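Fimholm Community Board > Town Hall & Services > Transfer station hearing, who is going?

Posted July 31, 2025

millpond_dave
The county has put the Jetley application on the agenda for a public hearing. For anyone who missed it, Jetley wants to use the old gravel lot off Ngata Road as a transfer station for construction waste. Trucks in, sort, trucks out. The notice says up to 3,000 tons a month. It is posted on the door of the town office and in the back of the county bulletin, and that is the only place I have seen it.

I plan to speak. You get 2 minutes each and have to sign the sheet before it starts.

rkt_41
Is this the same lot they wanted for the salt shed?

millpond_dave
Same lot. The salt shed never got past the drainage review.

quarryside
I live 100 yards from the gate, so I have read the whole application. A few points for people who have not.

The sorting is supposed to happen indoors, but the building does not exist yet. The application lets them run outdoors until it is finished, with no end date. Truck hours are 6 to 6. The only groundwater test in the file is from January, when the ground was frozen, and it covers one well at the top of the slope. My well is at the bottom.

I am not against having a transfer station somewhere. I want a date for the building and a second test well before anybody votes.

benchwarmer
I will say the unpopular thing. We send everything to Futden now and pay for every mile of it. My contractor charged me more for the dumpster than for the drywall. If Jetley takes it here, that cost comes down. The lot was a gravel pit for most of my life and had trucks on it all day.

quarryside
The gravel trucks carried gravel. Nothing in a load of gravel soaks into the ground. Demolition loads have treated lumber, shingles, old paint, and whatever else got thrown in the dumpster.

benchwarmer
Which is what the permit conditions are for. They have to turn away anything hazardous at the gate.

quarryside
Page 20 says loads are checked "visually." One person at a scale house looking at the top of a covered truck. I don't call that turning anything away.

lowroad_ann
Can someone post a link to the application? The county site sends me to an error page.

millpond_dave
It is not online. You can read the paper copy at the town office, or ask the clerk and they will make you one. They charged me for copies.

tinsmith
I drove to Futden for years hauling for a roofing outfit. The station there had the same promise about an indoor floor. They did build it, to be fair, but it took a long time and the neighbors had dust on their cars until then. After it went up there was very little trouble. The smell people worry about comes from household trash, and this is not household trash.

So I would say support it, with the building first. That is a condition the county can write in.

rkt_41
Agree with tinsmith. Building first, then the permit.

benchwarmer
Jetley will walk if you tell them that. No bank lends on a building with no permit.

tinsmith
Then give them the permit and hold the operating approval until the building passes inspection. Two separate steps — the county does it for restaurants.

benchwarmer
I could live with that.

lowroad_ann
My concern is Ngata Road itself. No shoulder, and the school bus stops on the curve. Is there anything about that?

quarryside
There is a traffic section. It says the road is "adequate" and does not mention the bus. Please bring it up. I will use all my time on the wells.

millpond_dave
Ann, if you can't make it, written comments count too. Put the parcel address at the top and drop it at the town office before the hearing. They read them into the record, or at least they did for the salt shed.

lowroad_ann
Will do. Thank you.
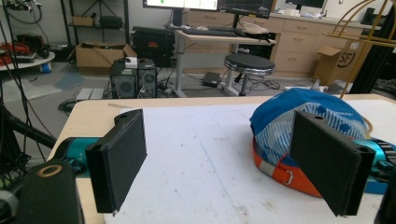 Gripper over the table, with the white sheet laid out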